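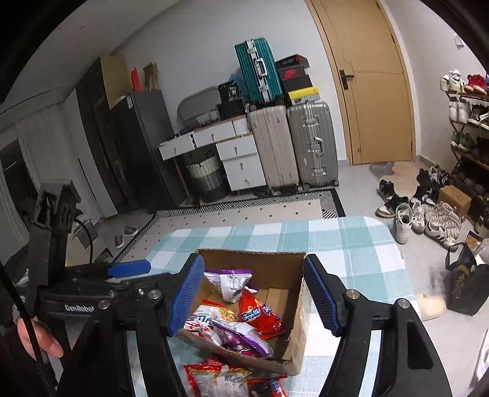

Kuvura Mixed Snack Box: my take after 2 boxes

I've been eyeing these snack boxes since March, and when my friend Finbarr Lynch sent me a discount code I finally caved (it didn't take much, I'll admit it). The way it works is you pick a size, they pick the snacks, and you get a mystery assortment at your door. I went for the small one first and then ordered the big one before the first was even gone!

So, the snacks. I can't read Chinese, so half the fun was opening a shiny red packet with no clue whether I was about to get something sweet or something that would make my eyes water. The spicy ones are seriously spicy. My favorites so far are in the purple bags, and I now hide those from my husband, Faris. There were a few duds too, mainly a sort of cracker that tasted like salty cardboard, but I got through those with soup.

The small box came to 348 grams on my kitchen scale with everything out of its carton, and the listing promised 341, so no complaints there.

Now for the part I liked least. Once you start digging around for the good stuff, the cardboard gets ratty fast, and I wish they'd use something sturdier. I keep my packets in a plain brown box on the table, over the checkered cloth, and the overflow just piles up in front of it.

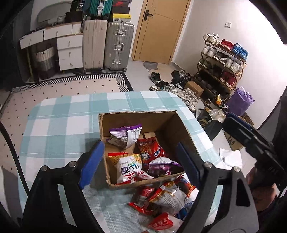
A divider helps a lot, by the way. I stand the taller bags up against the back and let the little ones go wherever they land. My sister Bronia wants everything sorted by flavor, but she doesn't have to live with it, and I like having to rummage a bit.

Shipping took 4 days and nothing was crushed. Customer service was friendly when I asked about peanuts, although they took their time getting back to me, so check the ingredients before you order if you have allergies in the house.

Would I buy it again? Yep, the big one, and I'd ask for extra purple bags if they let you choose. 4 stars from me, and the missing one is for those crackers.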